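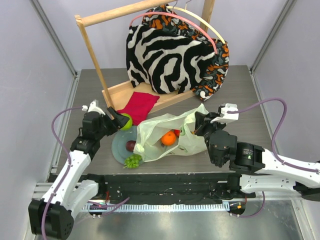
Stop Grading Robots Only on the Finish Line

I've been reading robot learning write-ups for a while now, and the thing that bugs me most is the success rate. One number, usually in bold, usually near the top. The robot did the task or it didn't, add them all up, divide, publish. I get why people love it (I love it too, it fits in a table!), but I think it hides most of what we'd want to know.

Take the Verell runs, the ones I keep dragging into every argument I have on this subject. Two arms, one tabletop, fruit, a plate, a thin plastic bag, and clothes on a rack at the back. The policy was trained on 2,000 teleoperated demonstrations, and then it got 1,107 evaluation attempts, which is a lot of attempts for a project that size. Somebody sat through all of those. And what came out the other end, in the first version of the report anyway, was a column of pass and fail.

But a fail where the arm goes to the wrong side of the table is a completely different animal from a fail where it picks up the grapes, carries them nicely to the bag and then fumbles at the opening. The first robot doesn't know what you asked for. The second one knows and has clumsy hands. If I were deciding what data to collect next, I'd do opposite things for those two, and the score treats them as twins.

The Herkum people tried the other way, and I was a skeptic at first, I'll admit it. They split each task into 5 stages and gave credit for each one reached. Messy! Two people scoring the same video would argue over whether a grasp counted. Still, when they compared two versions of their policy that had come out tied on plain success, the stage scores showed one of them stalling at the grasp almost every time and the other falling apart at the release. I'd take that messy table over a clean tie any day.

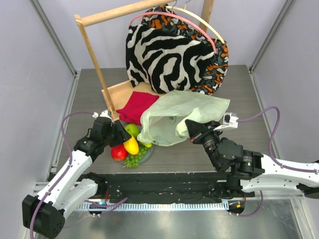

Doesn't partial credit just make weak policies look better?

It can, if you only print the average. Print the full success rate next to the stage breakdown and readers can see for themselves that a robot with lots of half points never finished the job.

My other gripe is the layout of the table. Soft stuff is where these policies get weird, and a bag or a bunched-up piece of cloth never sits quite the same way twice. So I want to know how things were reset between attempts, and who decided it was close enough. One paragraph would do it. Cimen's last report had that paragraph, and it changed how I read every result after it.

Would I drop the big bold number? No, leave it in. I just want the stage table on the same page, and I'd like to see it before November, when everyone starts quoting everyone else's scores again.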